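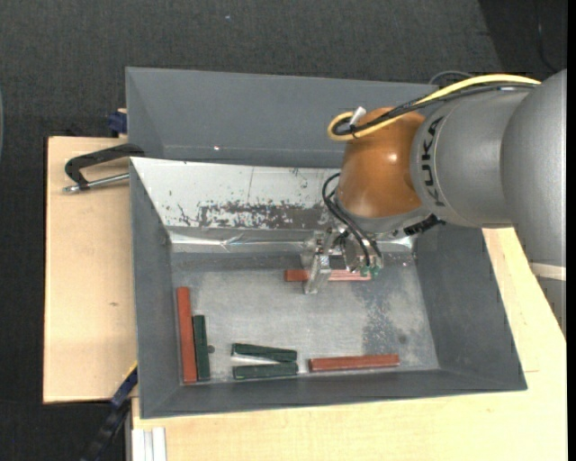 Bars and Bins: A Small Gallery From the Sorting Corner

I promised a few of you I'd finally put something up about the bars, so this is it, such as it is. The gallery starts small — one picture for now — and I'll add the rest when I've sorted through my folders (there are 61 shots in there and most of them are blurry, sorry!).

1. Reds and greens
Three reddish-brown bars, three dark green ones, all sharing the front bin. I love these two colors together, they make me think of old garden furniture. We picked them out of the Plurkora sample box after a long afternoon of holding things up to the window, and I still say we chose right. The green looks almost black in bad light, so if you're picking a set of your own, take it outside before you make up your mind.

The bins are plain gray with sloping sides, and there's a second one sitting right behind the first. I like the slope a lot more than I expected to! Straight-sided boxes are murder on your knuckles when you're fishing for the last piece in a corner. Ours came from Illine, in the batch that went to Nernthorpe first and then got sent on to us in May.

And yes, look at the wear on that back panel. There's a big dark gray patch where the surface has flaked, plus scratches all over, and one of them branches out like a little river. I've been asked twice if we're going to replace it. Maybe? I've grown fond of it. The crinkly silver strip along the foot of the panel catches the light beautifully, so I'd want to keep that part anyway.

Coming next
The Żak shelf, with its 14 labeled tubs (my handwriting, please be kind), and then the big table on the day we tipped everything out to count it. We got to some 1000 pieces before lunch and had to start over because of a phone call.

If you have bins or bars of your own, send me a picture and I'll make a page for them too. Big files are fine — I'll shrink them at my end.

Page last updated 23rd January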